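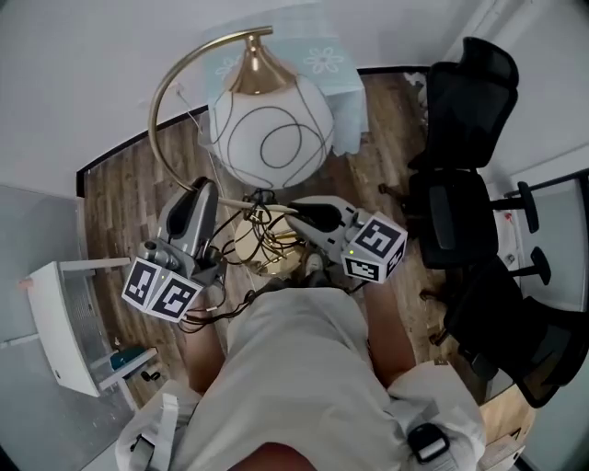 Udberg floor lamp, $40 at the Andar outlet

The tag says the Udberg "fills a room with calm, even light." I've had it in the spare room for three weeks and I'd call it a reading lamp with ambitions. The switch sits on the cord, so you end up feeling for it with your foot. The base is heavy enough, I'll give it that.

Baltulia sells a very similar lamp for more - with a dimmer, which you'll want by December.

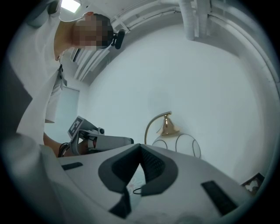
Home Tryouts, No. 277

Assembly took longer than the leaflet promised, mostly because step 3 shows the pole upside down. White walls help a lot. In my dark hallway the same bulb barely reached the coats.

Would I pay full price? No. At the outlet price, maybe, if you can live with the foot switch and don't expect calm.

Eilif Hägglund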